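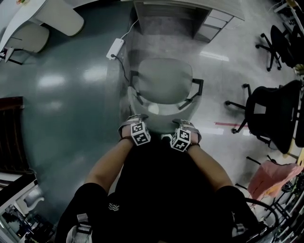 How Does a Workplace Buy a Robot?

Last updated: November

A robot costs a lot of money, so people plan carefully before they buy one. The plan for spending money is called a budget.

The first step is to decide what job the robot will do. At Ferholm, the job is putting small parts into boxes. Uwe Fröhlich, who plans the equipment there, wrote down how big the parts are, how heavy they are and how many must be packed in a day. A robot that is too weak cannot do the work. A robot that is much too strong wastes money.

The next step is to ask for prices. A company that sells robots sends a paper called a quote, which lists each item and its cost. The robot arm is only one line on the list. Ferholm's quote also had a gripper for $4,000, a safety sign for $50 and a set of spare cables for $205.

Some robots learn by copying people. For this kind of robot, the budget must include tools that record how hands move. One such tool is a pair of gloves with a marker cube on the back of each hand. The cubes have black square patterns on them, and a camera can use patterns like these to work out where a hand is and which way it is turned. Time must be planned as well. A person has to wear the gloves and do the job again and again.

The last step is to think about the years ahead. Robots need repairs, and workers need training. Bernd Diekmann keeps the repair budget at Ferholm. He sets aside money every month, even when all the machines are running well.

Words to know
Budget: a plan for spending money.
Quote: a list of prices from a seller.
Gripper: the part of a robot that holds things.

79 shares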